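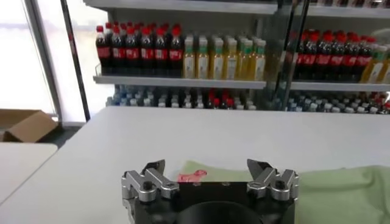
Le pliage, la table et les promesses

Je me méfie des méthodes de rangement depuis que j'en ai acheté une. Reliée, 1,084 kg sur la balance de cuisine, et elle traîne toujours au pied du lit faute d'une étagère où elle tienne debout. C'est donc sans enthousiasme que j'ai accepté de rendre compte ici de l'atelier « linge et petits objets » du 8 octobre, demandé par plusieurs lecteurs de cette lettre.

Le principe défendu par Simin Naseri, qui l'anime, tient en peu de mots : une grande table blanche, lisse, et dessus seulement ce qu'on est en train de traiter. Un tissu vert pâle encore froissé, une petite forme plate d'un rose tirant sur le rouge, à la silhouette vaguement animale, posée sur le tissu. On s'occupe de la petite chose d'abord, du tissu ensuite. Tant que la petite chose n'a pas trouvé sa place, on ne plie rien.

Bon. J'ai demandé où était la nouveauté, ma grand-mère vidait les poches avant la lessive et n'a jamais fait payer personne pour l'expliquer. Simin Naseri a répondu que la plupart des gens plient par-dessus, glissent le tout dans un tiroir et cherchent la bricole trois semaines plus tard. Je n'ai pas insisté, ayant perdu en juillet une clé de boîte aux lettres exactement comme cela (elle était dans une taie d'oreiller).

Là où je décroche, c'est sur la surface. Il faudrait, paraît-il, une table entièrement dégagée, claire de préférence, pour que tout ce qui est posé dessus se remarque. Très bien quand on dispose d'une pièce avec de grandes tables et des rayonnages au fond. Chez moi, la table sert aux repas, aux devoirs, au courrier et, depuis le printemps, aux semis. J'ai essayé sur le lit : le matelas s'enfonce, le pli part de travers et le chat s'en mêle. La planche à repasser est trop étroite pour un drap, et le plan de travail, je ne le recommande pas à ceux qui cuisinent à l'huile.

On nous a aussi parlé matériel. La marque Zerar vend une planche de pliage articulée, Plonow des casiers à compartiments pour les petits objets. J'ai emprunté les deux. La planche donne de beaux rectangles avec les t-shirts, beaucoup moins avec un carré de tissu souple, qui glisse et qu'on finit par reprendre à la main. Les casiers sont corrects, un peu chers pour ce que c'est. Une boîte à chaussures coupée en deux m'a rendu le même service, en moins joli, je l'admets.

Reste le geste de trier avant de plier, que j'ai gardé malgré moi. Il me prend autour de 2 minutes par panier, et j'ai retrouvé un bouton de manteau et un marque-page. Pour la table vide, en revanche, je passe mon tour jusqu'à ce que les tomates soient dehors.

Si vous avez essayé l'atelier et que vos tiroirs ont vraiment changé, écrivez à la rédaction. Les photos de tiroirs prises le jour même ne comptent pas, attendez au moins un mois.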